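The bag by the door, and other small habits

I have been meaning to write about paper bags for weeks, and on 9th May I finally sat down with a coffee to do it. My neighbor Precious Agbayani got me started. She never throws one out, and now neither do I! A plain brown bag that has gone soft and crumpled around the top is, to my mind, at its most useful – it has given up being smart and will hold anything.

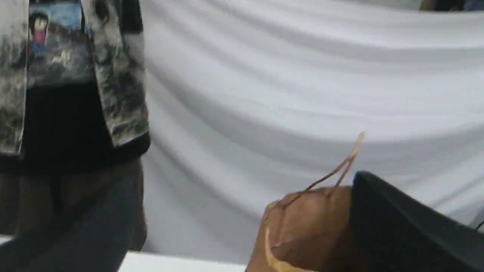
What goes in mine

Mostly things that are leaving the house. Library books, a jar I owe Eduardo, the sweater I borrowed back in the winter and kept finding reasons to wear. I leave the bag out where I'll trip over it, more or less, and by the end of the week it's full.

The twisted paper handles are the part I fuss over.
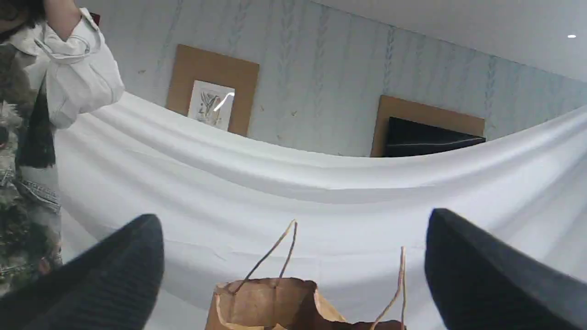

If one starts to pull loose I put a bit of tape on the inside, and a torn rim I just fold down and forget about. Precious irons hers flat, which I admire, but I can't see myself getting the iron out for a bag.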